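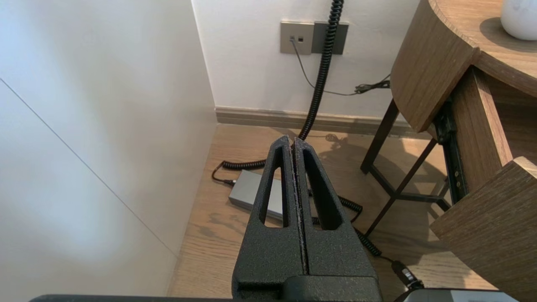

Closed gripper, nightstand drawer out, coiled cable down to the floor.

Section 2. Before you buy: planning and budget

Read this before anyone signs a purchase order. The arm is the easy line on the quote. Cables, power, furniture and spare fingers are what get forgotten, and they turn up later as small orders with big shipping.

Applies to the Dullitari single arm and the Dullitari pair. Mobile base is in Section 5.

2.1 Pick the room first

1. Walk the room with a tape. Note every wall outlet and network port, and how high off the floor.
2. Measure from the outlet to where the arm base will sit. Go along the wall and floor, not straight across. Add slack for the full reach of the arm.
3. Write down what furniture the arm will work on. Drawers: measure with the drawer fully open. Most people measure it shut and then the base is too close.
4. Mark where the power supply will live. Floor or tabletop, both OK. It needs air on all sides and the status lights should be readable from the operator chair.
5. Send the sketch to your Flendine rep with the quote request. Phone photo of a pencil drawing is fine.

Note: coiled cable pulls back. Order by stretched length and you will be short. Order by resting length, next size up.

CAUTION: No cable may cross a walkway or the path of a drawer. If it has to, budget for floor cover — the screw-down kind, not tape.

2.2 Build the order

Copy these lines to your purchase form. Strike what you already own.

Arm, with controller
Gripper, with one pair fingers mounted
Finger pairs, spare: 2 per arm
Wrist camera and bracket
Power supply, plus one spare per site
Cable set, resting length from 2.1
Table clamp or floor stand
Work items (see 2.3)

Fingers are a wear part. Check the inner edges every 200 hours of run time and replace when the faces no longer meet flat. Keep the old pair for training new operators.

Spare power supply feels like a waste until the first one quits. Lead time from the Jakau warehouse is 23 working days, longer in June. Sites without a spare sit idle that whole time, so buy it with teh arm.

2.3 Furniture and work items

1. List the jobs you want in the first quarter. Short list. Opening a drawer, moving tableware, that level.
2. For each job, write the item, where it comes from, who pays. Home goods usually don't fit under capital equipment. Ask your finance office early.
3. Include at least one large curved item. Flat and boxy things make every gripper look good.
4. Buy furniture secondhand if you can. It will get scratched.
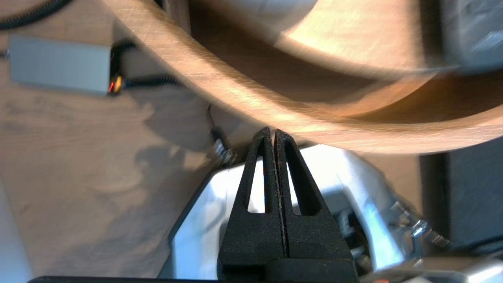
Fingertips near a wooden rim; box resembling a power supply lying on the table at left.

Note: check clearance over the fingertips with the actual item before you commit to a table hieght. Catalog dimensions don't include the clamp.

CAUTION: Loose connectors near the gripper get caught. Cap or tie back every unused lead. Clips and ties are on the Madigan parts sheet, item 51, one bag per arm.

2.4 Set aside for later

Budget holders always ask what comes after year one. Put these in now:

Replacement fingers and cables
Service visit, one per year, travel billed separate
Operator training for new staff
Furniture repair or replacement

Software updates are included for as long as the service plan is active. Plan lapses, updates stop. Arm still runs.

2.5 Sign-off

1. Sketch and order form go to Rodica Filip, site planning. She checks cable runs and outlet load.
2. Pricing questions to Gráinne Flanagan. Quotes requested before noon go out the same day.
3. Do not order furniture until the sketch comes back approved — table height changes more than anything else on the form.
4. Keep a copy of the approved sketch with the arm. The installer will ask for it at the door.

Continue to Section 3, Unpacking and mounting.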